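Print this thread | E-mail this thread

Pralto bench arm for PC teardown and refit: anyone paid for one yet?

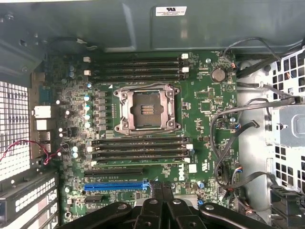
Photo: Shona Imrie

shonai wrote:
We refurbish office workstations, mostly Dell towers, and a rep from Karabulut has been after me since March to take a Pralto on trial. It's a tabletop arm with a two-finger gripper and a wrist camera, plus their software. The quote is $1298 a month on a two-year deal, setup extra. The pitch is that it pulls and refits memory, cards and drives while your tech does something else. Picture is from our bench, green Dell board, bare CPU socket, all eight memory slots empty. I'm not sold. Has anybody here run one past the trial period?

rackrat_2117 wrote:
Ran one for a trial at my last job. The brochure says 152 boards a shift. Ask them what "board" means on that page. When I finally got an answer, it was a board looked at by the camera and logged, with no parts touched. We never got a straight number for memory in and out.

Also, look how much cable is hanging down the right side there. That was our trouble the whole time. It would plan a nice path and then stop dead because a wire had moved half an inch.

Yiğit Bozkurt wrote:
I'll stick up for it a little. We have two at Hutham and they've been fine on memory. Slots are always in the same place on a given model, so once you teach it the board, it goes back to the same spot all day. The people who hate it are the ones who feed it a different machine every ten minutes.

rackrat_2117 wrote:
So it's great if you have a pallet of the same tower. How many small shops have that?

shonai wrote:
Not us. A good week is maybe five of one model. What happens with the latches, Yiğit? These slots have the little white ones at the ends, and I can't see two fingers opening both at once.

Yiğit Bozkurt wrote:
It does one end, then the other. Slow, but it does it. Seating is where I'd push the rep. Ours needed a firmware update before it would press a stick down evenly, and I still have a person check every one before power-on.

tinsnips wrote:
Then you're paying $1298 a month for a person to check memory. A person can put in eight sticks in the time it takes to read this thread.

Yiğit Bozkurt wrote:
One person, sure. Mine has a line of carts behind him and a sore thumb. I never said everybody should get one.

oldcoldsolder wrote:
What worries me in that photo is the socket. Pins are right there in the open. You bend one of those and the board is scrap, or it's an evening with a needle and a magnifier. I'd want a cap on it before I let any arm work over it, and I'd want to know in writing who pays when it drops something. Does the contract say?

shonai wrote:
It says "normal handling losses" are ours. I asked what normal was and got a link to a video. Point taken on the cap.

rackrat_2117 wrote:
Ha, same video, I bet. Clean table, no cables, lid already off. Did they tell you it won't do side panels?

shonai wrote:
Nope. Found that one on my own. It won't unplug the main power connector either unless you buy the other fingers, and those weren't on the quote.

tinsnips wrote:
Look at Drenonari if you only want the inspection part. Camera on a stand, no arm, $2000 once and you own it. It reads labels and flags missing parts. Dumb as a brick otherwise.

Yiğit Bozkurt wrote:
Drenonari can't pick anything up, so I don't see how you compare them.

tinsnips wrote:
I compare them by what's left in the bank in December.

oldcoldsolder wrote:
Shona, before you sign anything, make the rep run it on your bench with your worst tower, cables as they come, and time it yourself. If he wants to tidy the wires first, there's your answer.

shonai wrote:
He's coming back Wednesday at 10. I have an ugly one picked out with the drive cage still in it. I'll ask for memory in all eight slots, a card into the blue slot, and no help from him. Will post the times, good or bad.

Yiğit Bozkurt wrote:
Ask him to do the card twice. The first one usually goes well.

Print this thread | E-mail this thread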